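Equipment notebook — hand-held gripper rig, second bay
April 2022

Budget round closes end of the month so getting this down while it's in my head. Tidy version goes in the shared folder later, this is the messy one.

What we're asking for: enough kit to run a second bay alongside the first, same table, same rails, same pair of grippers. What we can probably get: less than that. Need to decide what drops off.

Where things stand

Dastex quote for the second pair came back. Not the number itself in here, it's in the quotes folder under D. Main thing is they've split it differently from last time. Grippers on one line, top plates on another, cables on a third, pads not mentioned at all. Asked if pads are included. Reply was "fitted", which I take to mean one set on the grippers and no spares. Asked again for spares as a line item. Waiting.

Sanbridge will do the plates cheaper if we send the drawing and take them unfinished. Fine by me, nobody cares what a plate looks like. Hole pattern has to match though, old drawing is out of date, the one in the folder marked rev B is wrong on two holes. Measure off a real plate before sending anything. Do NOT send rev B.

Pads

This is the line I want protected. Bodies are holding up, scuffs and dust, no worry there. The pads are what wear. Edges go ragged and start to fray, then they pick up lint, then people start blaming their grip. If we only get one thing through this round it should be pads and the adhesive to go with them.

Went back through the log for a number. About 1000 grasps before a pad gets swapped, going by what people wrote down, which is patchy. Some swaps never got logged at all. So treat that as a planning figure and nothing better. On that basis 15 sets covers both bays until November, with a few in the drawer.

Emdale sell foam by the sheet, we'd cut our own. Much cheaper per pad, more labour, and the cutting has to be consistent or left and right won't match. Could make a jig. Somebody would have to make the jig.

Current job on the bench is tube and glass / tube and cup, both hands. Good test of the pads as tubes are smooth and light and the crimped end is wider than you expect when you come in at an angle.

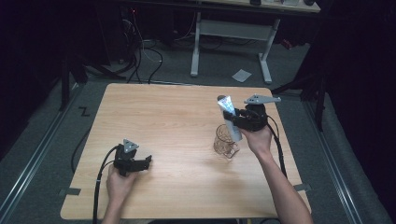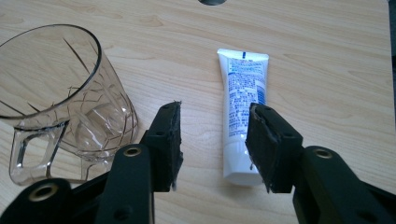
White tube at the blond wood table, black hand-held gripper

Cables

Second biggest headache. Every gripper is tethered and the run goes off the hand, past the wrist and down the side of the table. Want to budget for:

- longer leads for both hands, with right-angle ends if Dastex stock them
- clips or a soft sleeve so the lead sits along the forearm
- one spare lead per hand, labelled, in the drawer, not in somebody's bag
- proper floor cover for behind the table, the pile at the back is getting silly

Overhead boom was suggested again. I'm against it for now. Costs more than all the above put together, needs fixing to the ceiling, and building services will want paperwork. Park it until next year's round.

Table and floor

Second table should be the same one, same top, same colour. Sison still list it but the finish name has changed, so order one and check it next to ours before commiting to a spare. If the grain comes out darker we'll have two bays that look different and have to note it against every session. Rather pay the return postage.

Grey tape is doing the job of holding position but I'd like something better than tape for the new bay. Low brackets? Has to come up easily if the carpet tiles need lifting. Cheap option is more tape and a check at the start of each day. Put tape in the budget either way, we go through it.

Rails: no second set this round. Too dear, and lead time is worse than the grippers. Second bay can start without them and do table-top work only. Need to say that clearly in the request or someone will assume it's a full copy.

Objects

Small line but it always gets forgotten. Tubes, cups, glasses etc come out of petty cash at the moment and receipts go missing. Asking for 205 dollars as a fixed amount for the year. Buy duplicates of anything we use often, the same cup is never in the shop when you go back for it. Clear ones especially, want a few with patterned sides and a few plain, some with handles.

Full and part-used tubes behave differently so log which it was. Not a budget point, just keep forgetting to write it down.

Priority order as of today

1. Pads, adhesive, spares
2. Leads and cable tidy
3. Second pair of grippers
4. Plates (Sanbridge)
5. Table (Sison)
6. Objects
7. Rails — next round

Could argue 3 goes first as there's no second bay without it. But a second bay with no pads is two bays standing still. Leaving it as is unless someone talks me out of it.

Quotes needed: 3 for anything over the threshold, so grippers for sure. Only have the one from Dastex. Don't know who else makes a pair that takes our plates without an adaptor. If there's no one then we need the single supplier form, and that takes ages to get signed, so start it now in case.

To do
- chase Dastex re spare pads + right angle leads
- measure plate, redraw, bin rev B
- foam sample from Emdale, one sheet
- order one table
- single suplier form
- look through log again for missed pad swaps, ask people directly

Freight isn't on any of these quotes yet. Add a line for it.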